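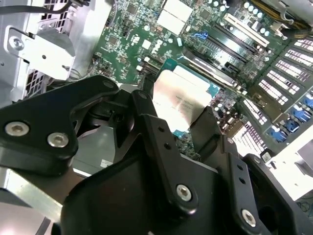 4.2 Working around the processor socket

We come now to the part of the job that our participants talked about more than any other, and which, if the interview transcripts are anything to go by, they went on thinking about on the bus home. Taking the side off an old workstation troubles very few people. Lifting out a drive or a stick of memory is soon learned, and by the second week most of the Cavwood group did it while chatting about something else entirely. The processor is a different matter. Conversation stopped when the retention lever came up, and it generally stayed stopped until the lever was down again.

There are good practical grounds for this quiet. On boards of the kind used in the Vivesik sessions, the fine contacts are in the socket itself and the underside of the processor is flat, so that a slip does its damage to the board, which is the more awkward of the two to replace. A contact pushed sideways may be nearly invisible from above and still be enough to stop a machine from starting. Vainio, whose workshop notes we have borrowed from freely throughout this section, calls the socket "the one place in the case where I hold my breath", and several of our own participants said much the same thing in their own ways before they had read a word of the notes.

The set task was a simple one on paper. Each participant was given a working machine from the batch of 30 that Drelaria had passed on to us when its offices were cleared, and was asked to take the processor out, set it down safely, look over the socket, and put the processor back so that the machine would start. No time limit was given, although we did ask that the whole thing be tried in one sitting. We had allowed 20 minutes for each turn when drawing up the timetable, a figure that proved generous for the experienced and rather mean for everybody else, and the October sessions ran well into the tea break as a result.

Setting the processor down caused more hesitation than we had foreseen. A chip with a broad metal lid looks robust, and people tend to treat the lid as the whole of the thing, forgetting the thin edge of circuit board that shows past it. The advice we settled on was to think of that edge as the part being handled and of the lid as something that merely comes along with it. Lowering was to be straight and slow, with no sliding once the chip was resting in the socket, and any tilt was to be put right above the board while there was still air underneath. Lesego Ngcobo, who led the sessions and kept the field diary, compared it to putting a sleeping baby down in a cot, and the phrase was taken up with such affection that we heard it from people who had joined long after she first used it.

Orientation was the other stumbling block. A processor of this sort will only sit properly one way round, and there are small marks and notches to show which way that is, but they are easily missed by somebody whose attention is wholly taken up with keeping steady. We therefore moved the orientation check forward, to the moment before the processor leaves the socket in the first place. Participants made a little pencil sketch of the board with the marked corner shown, and kept it by the machine. Some of these sketches are really very fine, and it was a pity that we could keep only a few of them with the project papers.

Figure 2. An open case with the processor socket empty.
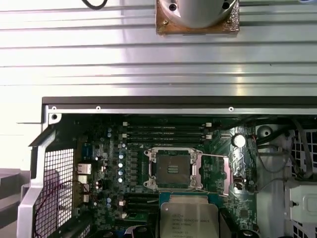

Inspection of the bare socket was the step that participants most wanted to hurry, and we found we had to be quite firm about it. The usual habit was to glance straight down, decide that everything looked all right, and reach for the chip. A better habit is to look from at least two sides and to wait until the eye has settled. Old cases do not make this easy, for there is a good deal of bright metal about and the contacts are small and dark by comparison. In Figure 2 the ribbed panel catches a strong white light along its left side while the field of pins inside the silver retention frame stays dark, with only the small patch of gold in the middle standing out. A person whose eye has been drawn to the brighter parts may need a moment or two before the pins can be read properly at all. Our remedy was a modest one: we turned the case until the glare fell elsewhere, and then looked again.

The lever deserves a word too, as it is the part which gives beginners the greatest fright. It is thin, it springs, and it asks for a firmer push than seems decent so close to something delicate. Three participants stopped with the lever halfway down and asked whether they had broken it. They had done nothing of the kind, and the resistance they felt was quite ordinary. We now let newcomers open and close the lever on a scrap board several times before they go anywhere near a working one, so that they know beforehand how much force is to be expected, and can tell it apart from the harder, uneven resistance of a chip that has been badly seated.

It is also worth seeing to the wiring before any of this begins. Thin leads have a way of drifting across the board during cleaning, and one that is lying near the socket is apt to be caught under the frame as it closes. Participants who tucked their wiring back against the side of the case first had a noticeably calmer time of it, and said so in interview. The same went for those who cleared away loose screws as they went along. Vainio recommends a saucer for the purpose, and we have since bought a stack of them from the market, in no particular pattern, which now live on the shelf beside the kettle.

The cooler, and the cleaning and renewal of the paste beneath it, were handled in a separate session and are taken up in section 4.3.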